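Segmenting a long recording into subtasks, without labeling every frame

If you have ever tried to train a policy on long demonstrations, you know the feeling. You have a nice pile of recordings, each one running through a whole chore from start to finish, and the policy learns the first part beautifully and then drifts off into nowhere. Cutting the demonstrations into subtasks helps a lot. Doing the cutting by hand is miserable. This page walks through the method we use in the Pralau project, and I think it's one of the most satisfying little pipelines I've worked on!

You will need your recordings with joint positions and at least one head view, a machine with a decent graphics card, and Tesomov, our small segmentation script. Everything else is ordinary Python.

Step 1. Find the candidate cuts

Start with the motion, before you touch a single picture. Compute the speed of each hand over time, smooth it with a window of 45 frames, and mark every local minimum. Hands slow down when they are about to grasp, let go or change direction, so the minima land close to the moments you care about. You will get too many of them, and that's fine. On our set of 204 demonstrations this step gave 2145 candidates, far more than the real number of subtask changes.

Don't raise the threshold to get rid of the extras yet. I tried that for most of May and kept losing the short, gentle releases.

Step 2. Pull a still at each candidate

Save the head view at every marked time, then encode it with whatever frozen image model you like. Keep the full still next to the encoding, because you'll want to look at some of these yourself.
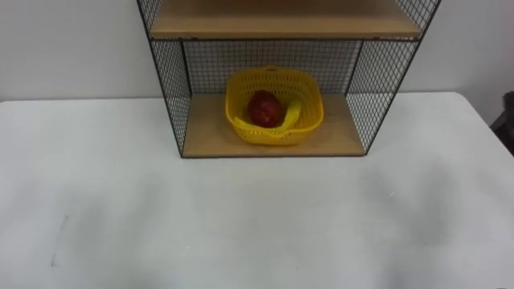
Scoring is where the pictures earn their keep. For each candidate, Tesomov compares the encoding just before the minimum with the one just after it and asks whether the arrangement of objects changed. A good still to test with has things you can name without squinting: a red apple and a banana together in a yellow basket, say, with the basket on the lower shelf board. Write that state down as a short sentence and check that the nearest neighbors of the still share it. Watch out for the banana, though – it is so close to the basket in color that a weak encoder can miss it completely, and then "apple in basket" and "both in basket" end up in the same cluster.

Step 3. Merge and name

Join any two neighboring segments whose end states fall in the same cluster. Then name the clusters by hand. Rokeya Fakir wrote the first version of our naming sheet, and her rule still holds up: name the state, never the motion. "Fruit in basket" works for either arm and any approach path. "Reach left and lower" doesn't.

Step 4. Check before you train

Play 3 demonstrations from start to finish with the cuts overlaid. If a cut shows up in the middle of a carry, your smoothing window is too short. If two placements have been glued together, go back to the encoder and try a larger input size, which fixed nearly all of ours.

Once the cuts look right, export the segments with the state sentence as the goal text and train as usual. I'd love to hear how it goes on two-handed tasks with a lot of pauses, as that's the case where Step 1 still gives us the most trouble.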